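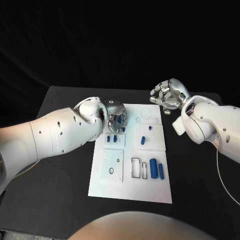
Blue pegs on the white sheet, with the black cloth up behind.

Draw round it first

April 2025 — by Oleksandra Polishchuk
Last updated: 4 March 2026

I've had a few messages asking about the white sheet with the outlines on it, so I've gone back over this post and filled in the bits I skipped the first time (quite a lot of bits, sorry!).

I have always been a terrible layer-outer. Give me a box of small parts and I'll tip the lot onto the table, start with whichever piece is prettiest and then spend the rest of the afternoon looking for the one that should have gone on first. My dad had his spanners on a board in the garage with a painted outline for each one, and I thought it was the fussiest thing I'd ever seen. I now think it was brilliant and I've told him so, which he enjoyed far too much.

So, the sheet. It's white and flat and fairly big, and the outlines are thin dark lines. There's a large circle with a smaller one down beside it, and a narrow oval off to the right of them near the corner. I love the oval. You can get two circles muddled if you're not concentrating, but the oval only ever looks like the oval.

The black underneath was Vignesh's suggestion. I'd been working on my old pine table with its rings and scratches and a pale patch from an iron, and I kept losing the edge of the sheet against it. Put white on black and it's all just there. I was so pleased with this that I went home and bought a black tablecloth for £9, and it shows every crumb of toast we've eaten since. I regret nothing. Well, I regret it at breakfast.

The blue is the other thing I'd keep. The pegs are tiny, and if they'd been white or grey I'd be hopeless with them. I did once order a bag of little grey ones from Skoryk for a project of my own and I'm still finding them in the carpet.

What I've changed my mind about is tidiness. In the first version of this post I said everything ought to start in neat rows along one side, and I was very bossy about it. I don't do that any more. Loose groups work better for me — pegs near pegs, plates near plates, with a bit of breathing space round each lot. Neat rows look lovely but as soon as you take one thing out of the middle you feel you have to shuffle the rest along, and then you're tidying when you meant to be making something.

I also used to draw my outlines bang up against the piece, so tight you could hardly see the line once the thing was down. Don't! Leave a whisker of white all the way round. Go round slowly, lift the piece straight up, and let the ink dry before you put your sleeve in it (my grey cardigan will never be the same).

And if you're doing one of these at home, use a whole sheet. My first go was two bits of paper taped together and the join caught every single time I slid something over it. I tried flattening it under a pile of cookbooks overnight and it came out exactly as bumpy, only smelling faintly of cumin. 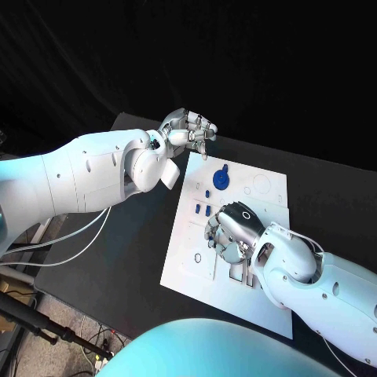
Should the outlines be the same colour as the pieces?

I'd go for dark lines whatever colour the pieces are. I tried matching them once, on a board I made for my nephew's building blocks, and the yellow outline was practically invisible by teatime when the light had gone.

My favourite part of the whole set, if anyone's wondering, is the blue gear-shaped one with the little upright post on top. I've got a soft spot for anything with teeth. There's a music box on our landing that hasn't played for years and I still open the back now and then just to look at the works.

I don't even mind that the sheet sits at a bit of an angle on the table. I used to line everything up with the table edge before I'd let myself start, and it took ages. These days a bit skewed is fine by me.

Next job is the sewing drawer, which has bobbins and press studs and what I think is part of a bicycle pump all living together. I've bought the pen. If I get it finished I'll put the layout up in another post, and if I don't, please ask me nicely about something else.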